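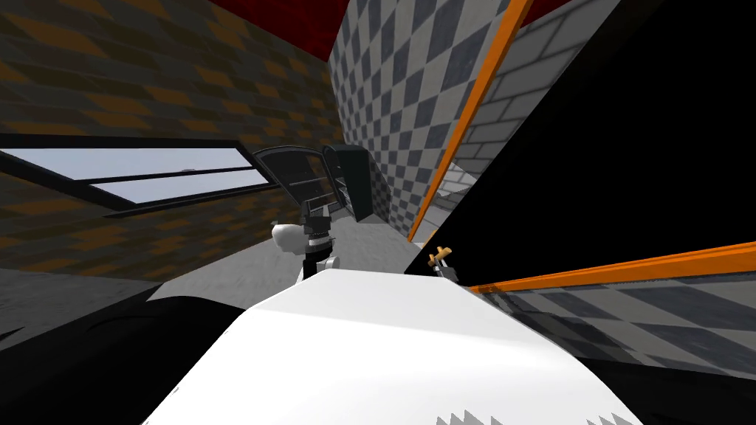

August 16, 2022

Sequin abrasion, second round, Vikum trousers against the Prundura pair. Mavis wanted a verdict by lunch. She isn't getting one.

Ran both fabrics to 200 rubs against plain cotton, then against the inside of a leather bag strap. Vikum's mesh held at the hip but shed along the inseam, where anyone who walks will rub it. Prundura lost fewer sequins and looked worse, the gold coating went dull in a band you could spot across a room. Their sheet says "comfortable all-day wear." Based on what? I wore the sample for 30 minutes at my desk and had a grid printed on the back of both thighs.

Lining: Vikum stops it above the knee. Prundura goes full length but the seam allowance is turned toward the leg. Duangjai thinks flipping it would fix the itch. Maybe. I'd like to see it done on a real pair before we write that down.

Machine counter read 1,651 at the start and 3,101 when I came back from the dye room, so either someone used it or it is skipping again. Amnuay says he didn't touch it. Treat the strap results as doubtful until rerun.

The red suede pumps from Robichaud bled onto a damp white swatch — left heel only. Same box, same lot number. Asked them for a dye record in January and got a brochure.

To do: rerun strap test with a hand tally. Ask Ognjen for the other half of the Vikum roll, and check it really is the same roll. New white swatches, the old ones have gone yellow.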